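Module 4, handout 3: setting up and looking after the bin-picking cell
Notes by Wafula Makokha. Workshop sheets by Telmo Prieto, Skernport training shop.

These notes cover the two-bin cell used in the practical. Read them with the isolation sheet from handout 1. The controller manual takes precedence wherever it differs from what is written below.

## 1. What the cell does

The cell moves long rectangular blocks from one bin to the other, then back again. The blocks lie at whatever angle they fall. A camera above the bins finds each block, and the arm goes in from the side with a finger gripper. Each pass through a full bin is called a cycle in the log. The counter stood at 1,320 cycles when the last service was booked.

For this course the task itself matters less than the faults it produces. Nearly all of them come from three sources: a bin that has moved, a cable or hose that has been strained, or a finger that no longer closes square.

## 2. Before any work on the tool

1. Finish or cancel the running cycle and send the arm to the service position.
2. Switch to manual mode and take the pendant with you.
3. Isolate the air supply at the wall valve and wait for the gauge to fall to zero.
4. Lock the valve and hang your own tag on it.
5. Try to open the gripper from the pendant. It should not move.

Step 5 is the one most often left out. A gripper with trapped air can close once more after the supply has been shut off.

## 3. Bin position

The bins are clamped to the bench. The front bin is the reference, and the rear bin is taught from it.

- Push the front bin against its stop before tightening any clamp.
- Tighten the clamps a little at a time, in turn. A clamp pulled hard on its own will twist the bin.
- Run the touch-off routine `BIN_REF` at low speed. The permitted error is 2 mm in any direction.
- If the error is larger, slacken the clamps and start again. Do not correct it in software.

Repeat the check after any collision, however light. Record the result under code 233 in the cell log, with your initials.

## 4. Cables and hoses on the wrist

Cables on the outside of an arm need enough slack for the wrist to turn fully both ways, but not so much that a loop can catch the rim of a bin. The way to set this is to jog the last axis to each end of its working range and look at the loop in both positions.

Points to inspect:

- **Cable ties.** They should hold the bundle without denting the outer sheath. Replace any that have slipped.
- **Hose entries.** Push-in fittings wear at the seal. Pull each hose gently; if it moves, cut the end square and refit it.
- **Bend radius.** Look for whitening or flattening on the inside of a bend.
- **Connectors.** The strain relief should carry the weight of the cable — the pins should not.

Leaks are found by ear first and then with leak spray. With the gripper closed and the supply restored, the line pressure should hold for 81 seconds without a visible drop on the gauge. The Bustamante regulator fitted to this cell has a slow needle, so tap the glass lightly before reading.

## 5. Picking near the walls

A block in the open floor of the bin can be gripped from either side. A block against a wall leaves room for a finger on one side only, and two blocks that cross may be lifted together or knocked apart.

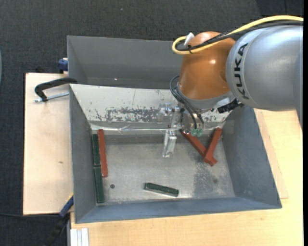 **Why not simply lower the clearance to the wall so that every block can be reached?**
The clearance has to cover the error in bin position, the error in the camera result and the bending of the finger under load. If it is set below the sum of these, the finger will sooner or later strike the wall. A block that cannot be reached safely should be nudged towards the middle first and picked on the next pass.

The nudge routine is `BIN_STIR`. It moves at reduced speed with the collision limit lowered. Students from the Gidthorpe group should note that their older cell has no such routine, and blocks there are moved by hand with the cell isolated.

## 6. Return to service

Remove your tag, restore the air slowly, and run one cycle at low speed with a hand on the stop button. Then run one at full speed from outside the guard. Sign the log only after both.

Reading for next time: Tollton workshop notes, the section on finger wear.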